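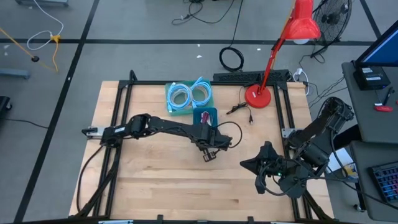
Cahier d'atelier - poste à deux bras, octobre

Repris les essais à 8 h. Tâche du moment : rangement des câbles réseau dans les bacs, pour les commandes Tostgate. À la main, on faisait 56 bacs par poste du matin, à deux personnes. Ce matin le poste a tourné 15 minutes sans intervention, puis arrêt sur un câble mal enroulé. Relancé, deuxième arrêt au même endroit du programme.

Réglages modifiés :
vitesse d'approche baissée de 15 % sur le bras gauche
attente ajoutée avant l'ouverture de la pince
bras droit inchangé

À voir avec Andau : le diamètre des boucles change d'un lot à l'autre. Les collègues du conditionnement corrigent ça sans y penser, un tour de poignet et c'est réglé. Il faudrait l'écrire dans la gamme, on ne l'a jamais fait.

Côté équipe, discussion à la pause. Ce qui change pour l'instant : moins de gestes répétés, plus de préparation. Quelqu'un doit enrouler proprement, présenter le bac dans le bon sens, surveiller, acquitter les défauts. Deux personnes trouvent que c'est plus fatigant qu'avant, parce qu'on attend la panne. Les douleurs au poignet ont diminué chez ceux qui tournent sur le poste. La rotation toutes les 2 heures est maintenue, demande de l'équipe du soir, à confirmer avec le planning de Radebe.

Question restée ouverte : qui a le droit de modifier une position ? Aujourd'hui il faut appeler la maintenance, même pour un décalage minime. Les opérateurs demandent une formation courte. Lonar en propose une mais sur leur site, donc absence à remplacer. Je suis pour, au moins une personne par équipe.

À faire :
attacher le câblage côté bras droit
reprendre la fiche défauts, trop de codes, personne ne les lit - garder ceux qu'on voit vraiment
refaire un essai long avec des câbles enroulés par l'équipe du soir

Arrêt à 16 h 30, programme sauvegardé sous le nom du lot.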